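Sorting It Out: Automation and the People at the Table
Project report, Work and Technology seminar
Shaohua Yu
3 Oct 2018

1. Why I picked this workplace

My first idea was to study a car plant, as everyone's is. The car plant did not write back. Plultaser did, within the hour, which should have told me something about how often they get mail. Plultaser takes in used clothing, sorts it, folds what can be sold and ships it to secondhand shops. It has 24 people on the payroll and one large machine, a conveyor line called the Imitz that weighs bags, prints labels and moves everything from the loading door to the baling room.

The Imitz was put in before I arrived and the folding project was underway when I got there. The question in my proposal was "What happens to the workers when a process is automated?" My supervisor wrote "which workers?" in the margin, and most of what follows is an attempt to answer that.

2. How I worked

I spent 11 shifts at Plultaser in June. On three of them I sorted and folded myself. I was slow, and I was told so. The rest of the time I watched, asked questions during breaks and took notes on the back of packing slips until someone found me a notebook. I interviewed sorters, the shift lead and two people from Idier, the company developing the folding system. Everyone I quote agreed to be quoted without a name.

I did not get access to wage records. I asked twice.

3. What the conveyor changed

Before the Imitz, people carried bags. Everybody agrees that carrying bags was terrible, and nobody I spoke to wants it back. One sorter told me she had two good years left in her shoulders and would like to spend them on her garden.

What they do miss is walking. Carrying a bag to the other end of the building meant passing the people who worked there, and a lot of the day's business got done on the way: swapping shifts, finding out that the good tape was gone, warning each other about a moldy delivery. Now the bags travel and the people stay put. Management noticed that messages had stopped getting through and bought a screen. The screen shows the number of bags processed. It has never once mentioned the tape.

The other change is pace. The conveyor can be slowed down, but only from the shift lead's panel, and every slowdown is logged with a reason picked from a menu. The menu does not have "we are tired." It does have "other," and the shift lead says "other" is by far the most popular reason in the building.

4. What folding is like, and who does it

The folding project is a different kind of automation, and to me the more interesting one. Idier wants a robot that folds used clothes. New clothes come in known sizes and fabrics. Used clothes come in whatever people bought, wore and got sick of, so the robot has to learn from a great many examples of hands doing the job. The examples are recorded with a gripper held in the hand, which has two fingers and a camera. The person squeezes, the fingers close, and the garment gets picked up or spread out or folded over. The recordings are what the robot is trained on.

Much of this is done at ordinary tables, since Idier wants plenty of different surfaces. Several of the operators are former or current sorters, hired for the reason that they already know what a sleeve is going to do.
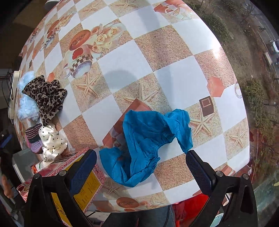
Figure 1. Recording with the hand-held gripper: a thin turquoise-blue garment with elastic cuffs, other clothes lined up along the left of the table.

I tried the gripper for part of a shift. With fingers, I can fold a T-shirt without thinking. With the gripper I had to plan each corner like a chess move, and I lost. Thin shiny cloth slides away as soon as you look at it. Elastic pulls itself back into a ball. A chiffon scarf, in the words of one operator, "has no corners, it only has opinions." Fluffy things are easy to grab and hard to flatten. Knits are everyone's favorite, being slow and forgiving.

The experienced operators have tricks. They pinch a seam and avoid the middle of the cloth. They drag a garment a little way so that it opens by itself. When I asked where these were written down, the answer was that they weren't. Idier's instruction sheet says to "grasp at a suitable point," and the suitable point is what the operators are paid to know.

5. Whose skill is it?

This was the part of the interviews where people stopped joking. A sorter with long experience can tell by touch whether a sweater will sell. She was never paid extra for this at Plultaser, where the job is listed as unskilled. At Idier the same hands are called "expert demonstrations." She found this funny for a day or so. Then she asked for a raise at both places and got one at Idier.

Opinions on the robot itself were mixed. Some operators like the work: you sit down, it is quiet, and no delivery is moldy. Others said they felt odd about teaching a machine to do a job they still hold. One man said he was not worried, as he had seen the robot try a pair of tights. The Idier engineers were open about the tights.

Management says no jobs will go and that people will be "moved to quality." Quality is currently one chair next to the baling room. I asked how many people could be moved to it and was told up to 3. The arithmetic is left to the reader, as it was to me.

6. Comparison

For contrast I read the published material on Říha, a laundry firm that brought in folding machines for sheets and towels. Flat rectangles are a solved problem, and the machines there took over whole tasks at once. At Plultaser the change is slower and harder to see. No task has gone away yet. The carrying went to a belt, the chatting went to a screen, and the knowledge of where to pinch a seam is going, one recording at a time, into a file that belongs to somebody else.

7. Limits of this study

One workplace, one month, and a student who fell behind on his own line and had to be rescued. People may have been kinder about the conveyor while the shift lead was in the room, so I repeated those questions outside by the bike racks, where the answers got shorter and ruder. I have used the ones that could be printed.

I would like to go back once the robot is on the floor, and ask the same people the same questions. The woman with the shoulders says she will be in her garden, and that I can come and carry things.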